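Galthorpe's household swap gets a proper sorting room at last
12 Aug 2025

The Florkik household swap has moved into its new sorting room on Barrientos Lane, and anyone who has queued in the old passage with a bag of spare kitchen bits in each hand will know what good news that is.

The swap began in March on a couple of borrowed tables, with a simple idea behind it. You bring the household things you no longer use, you take home something you will, and no money changes hands. It caught on faster than anybody expected (the first session ran out of tables before lunch), and by early summer the things waiting to be looked at were spilling out into the corridor.

The new room is at the back of the same building, through the double doors past the notice board. It has been set aside entirely for sorting, so for the first time the swap can take things in on one side of the building and hand them out on the other. Regulars who came along to the opening session were delighted, and the queue to drop off was gone inside 20 minutes.

Moving in was a big job in itself. The stock from the old store came across in 148 boxes, every one of which had to be opened, checked and packed again under the new labels. A few surprises surfaced along the way, among them a complete set of egg cups that had been split between two boxes since spring and a jelly mould that three different households had been asking after. It has gone to the first name on the list.

Almost 500 things found a new home on the opening weekend, which is a record for the swap by a long way. Small kitchen items were the most popular, as they usually are, followed by storage tins and desk bits for the new school year. Baking things went quickly too, and there is already a waiting list for cake tins of every size.

The labels are part of a scheme the swap calls Clorkitz, and it is a lovely bit of thinking. Each thing that comes in is given a colour according to the room of the house it belongs in, and a number for how soon it ought to go out. Ones go straight to the swap tables. Twos need a wash or a missing part first. Threes are kept back for the season they suit, so the picnic things will be resting over the winter and the pudding basins will come out in time for it.

It sounds fussy written down - in practice people pick it up within a few minutes, and children seem to be quicker at it than anyone. One family spent most of an afternoon on the kitchen labels and asked if they could come back and do the bathroom ones.

Sorting is done item by item. Everything is looked over before it gets its label, and anything with a crack or a loose handle is put to one side for the mending shelf. Mended things go back into the swap with a small tag to say what has been done to them, and these have become rather sought after in their own right.
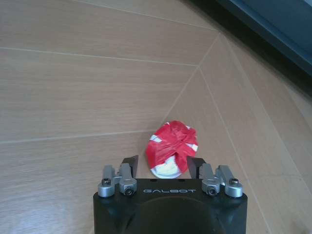

Item by item in the new sorting room on Barrientos Lane, Galthorpe.

There is more to come. A reading corner for cookery books is planned for the old passage now that it is clear, and the mending shelf is due to grow into a full bench if enough tools are donated. Small screwdrivers, clamps and wood glue would all be very welcome, and so would jam jars with their lids.

The swap would also like to hear from people who are clearing a larder or a shed and have more than they can carry. Collections can be arranged within Galthorpe for anything that fits in the back of an ordinary car. Please don't leave bags outside when the building is shut, as they get rained on and the things inside often can't be saved.

Drop-off is open to everyone in Galthorpe and the villages round about. Things should be clean, dry and small enough for one person to lift. Large furniture, mattresses and anything that runs on gas can't be taken. Opening hours for the rest of the summer are on the notice board by the double doors, along with the list of things people are looking for this month - cake tins are at the top.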